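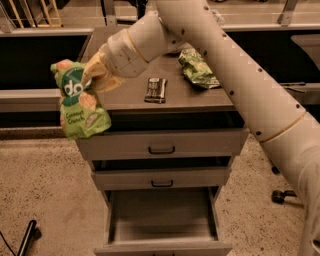 Grundstead teleop kit, review after two weeks

Posted 20/12/2021 by Aurelio Tejada

Short version: good kit, annoying pedal. Four stars.

Bought it for teaching pick and place by remote control. Snack bags, drawers, that sort of thing. Setup was an afternoon, most of it cable. Hand controllers are light, lag is low enough that you stop thinking about it by the second morning.

Bags are the real test imo. Pinch the top, lift, let it hang, don't swing it into the cabinet. Grip trigger is nicely graded so foil crumples but you can feel your way. Flat chocolate bar type things are harder, need a steep wrist angle and the wrist mapping is a bit twitchy out of the box. Turn it down to 40 in settings, much better.

Drawers fine. Curved handles easy, hook and pull back slowly.

Bad bits. Record pedal slides about on carpet, tape it. Saving a demo takes ages once you're past 1000 of them, and teh manual says nothing about clearing the cache. Support (Purificación Calvo, very patient) sent me the fix in 2 emails.

Arnow one is cheaper but the triggers are on/off only. Wouldn't go back.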